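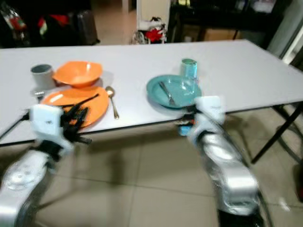
I had been meaning to get to the Relitton pottery open day for years, and every June something came up, usually a birthday or a cold. This time I had no excuse, so I packed a thermos and a rain jacket and drove the 191 kilometres from our place, stopping once at Jodby for petrol and a cheese scone that was better than it had any right to be.

The pottery sits at the bottom of a gravel lane, past the old dairy, and you park in the paddock. By the time I pulled in it was 11 in the morning and the grass was already getting churned up, so wear boots if you go. Entry was free, with a bucket at the gate for the roof fund (the roof over the drying room is in a sorry state, and they'd rather like it to last another winter).

They take you through in groups of 20, and I'd recommend hanging back for a later one if you don't mind waiting, because the guides seem to loosen up as the day goes on. Ours was Illia Zhuravel, who has been throwing pots there long enough to have strong feelings about clay. We started in the clay store, which smells wonderfully of wet stone, and we all got a lump to squeeze while he talked about the two pits it comes from. The darker clay is dug near Gilchrist and has a bit of grit in it. The paler one behaves itself on the wheel but cracks if you hurry the drying, and he told us a long story about a whole order of casserole lids that I won't try to repeat, as it needs the arm movements.

From there we went on to the throwing room. I could have stayed all afternoon! There's something very soothing about watching a person centre a lump of clay over and over, chatting the whole time about their neighbour's goat. A few of the kids had a go on the kick wheel and one little girl made a perfectly respectable egg cup, or possibly an ashtray, and carried it about on a board for the rest of the tour like the crown jewels.

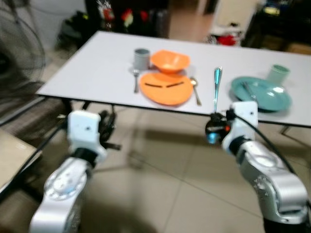

The glaze room was the part I'd most looked forward to, being fussy about colour. The shelves go right up to the ceiling, and every test tile the pottery has ever fired is hanging there on nails, 587 of them according to the sign, each with a number and a pencilled note on the back. You're allowed to turn them over. My favourite note just read "never again", on a perfectly nice mustard. Illia said the blues are the easy ones and a good warm red will break your heart, and that most people who come in wanting to match their kitchen end up going home with something else altogether.

We finished at the big kiln, which was cold for the day so that we could poke our heads in. It's named Danton, after the village where the bricks came from, and they talk about it the way my dad used to talk about his ute. It takes two days to fire and another two to cool, and nobody is allowed to open the door early, no matter who is on the phone asking for their dinner set.

Lunch was soup and bread under a tarp beside the shop, and I shared a bench with a couple who had come by bus and were trying to work out how to carry a birdbath home. The seconds table is well worth a rummage. I came away with a milk jug that leans slightly to the left and a butter dish with a lid that almost fits, and I'm very fond of both of them. Bring cash, as the card machine doesn't get a signal down there, and allow a bit of extra time for getting out of the paddock if it's been raining.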